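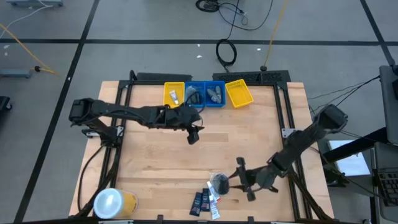
Stoltberg memorial, visit notes. Got in at 2, group of teachers, Rania Tazi leading. Former labor camp, quarry side. 835 names on the wall by the gate - read out every May. Walked the line of the old fence, 300 meters, mostly grass now. Barrack foundations marked in gravel. Very quite up there.
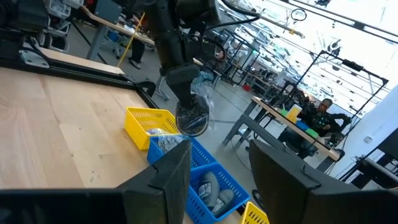

Page last changed: May, by A. Tahiri

Archive room after. Letters, a transport list, work cards. Constanza Ojeda took questions - wished we'd had longer. Bring a coat, teh path is exposed.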